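Notes on Keeping a Guest Room

Readers of these pages will know that I have written at length on the care of linens. I wish to turn now to the guest room itself, and to the question of how much a host should provide. My own practice was formed at Rondonuwu, a house dating from 1860, where every bedroom held a water glass, a reading lamp and 2 spare blankets. I have found little cause to depart from it.
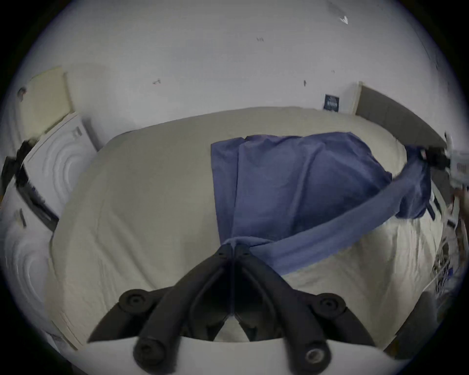 Hidayah Tarigan wrote in May that a water glass is well and good, but what she looks for in any strange room is a place to set down a suitcase. I accept the correction. A low bench at the foot of the bed will serve, as will a plain chair, provided that it is left clear.

On the matter of bedding, I continue to advise natural fibers in all seasons. A guest who is too warm at 2 in the morning will seldom say so at breakfast. The window should open without force, and the host should test it before the visit.

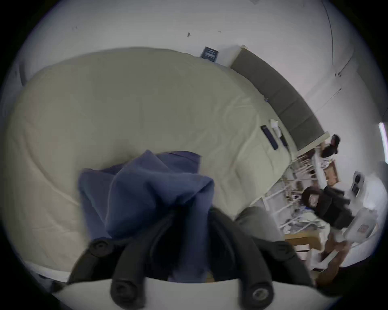

Werine Household Arts Circle

Pillows deserve separate mention. Wilfredo Sarmiento prefers a single firm one and regards a second as clutter. I provide both kinds and leave the choice to the visitor.

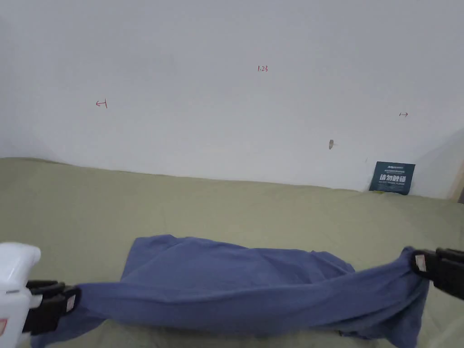
The closet, too, should be at least half empty. Guests will not move a host's winter coats to make room for their own shirts, and they should not be asked to. I keep 5 good hangers on the rail and a folded towel on the shelf above it.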